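Prakidum 554 Tiered Brochure Holder, Clear Acrylic, Freestanding
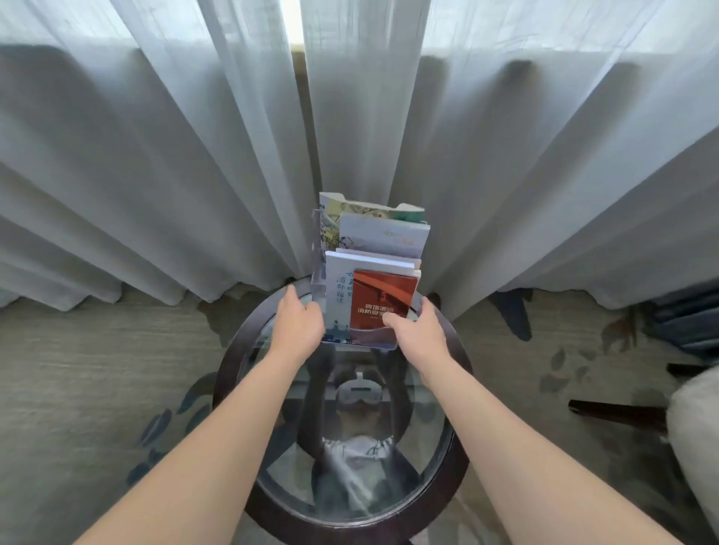
Prakidum 554 with four booklets, on a round side table with glass top and dark brown wooden rim.

The Prakidum 554 is a freestanding literature holder for lobbies, guest rooms, waiting areas and showrooms. Stepped pockets set each booklet lower than the one behind it, so the upper part of every cover stays in view. The body is clear acrylic and carries no printing. It suits glass, wood and stone surfaces.

Loading

Place the tallest booklet in the rear pocket and work forward. Covers with the title in the top third read best, as the lower part of a rear booklet is covered by the ones in front. Thin booklets on light paper may curl at the top edge when left in the rear pocket for long periods; a backing card (sold separately, pack of 10) keeps them upright. Do not force thick catalogs into the pockets. Spreading the front wall puts stress on the joints and can cause fine cracks.

Placement

Use on a level surface. On glass tops, fit the clear bumper feet supplied in the bag – they prevent sliding and keep the base from scratching the glass. To move a loaded holder, grip both sides and lift. Do not pull it by the front pocket.

Acrylic is not affected by normal daylight, but printed covers fade. Next to a window, sheer curtains reduce the effect and do not stop it. Rotate stock as needed.

Cleaning

Dust with a dry microfiber cloth. Remove fingerprints with lukewarm water and a drop of dish soap, then wipe dry. Do not use alcohol, ammonia glass cleaner or paper towels. Light scratches can be reduced with Kuster acrylic polish, item 174.

Ordering

Item number: 554
Color: clear
Supplied: holder, clear bumper feet
Not supplied: booklets, backing cards, table
Assembly: none
Carton quantity: 10
Orders of 100 or more ship on a pallet from the Avdale warehouse. Smaller orders ship by parcel from Lurham. Cartons are not split. Protective film is left on both faces of the acrylic – peel it off before loading.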